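Banport Furniture Opens Desk Return Program in Drokport

DROKPORT, August 26, 2023. Banport Furniture will begin taking back used wooden desks from local customers and selling them again at its Marquez Street shop. The first group of 416 desks comes from offices that closed or moved in June.

Each desk is wiped down, checked for loose joints and given new drawer runners if the old ones stick. Drawers are emptied and cleaned before a desk goes on the sales floor.
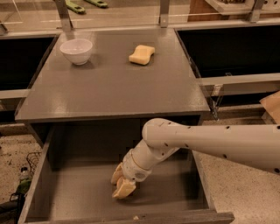 Prices will depend on size and condition. Light scuffs on the top are left alone unless a buyer asks for repainting, which takes 14 days.

"People ask about the drawers first," said Luzius Kuster, shop manager. "They want one that opens all the way and doesn't smell of old coffee."

Customers may return up to 2 desks per household. Pickup is free within Drokport. To book, call the shop or stop by the front counter.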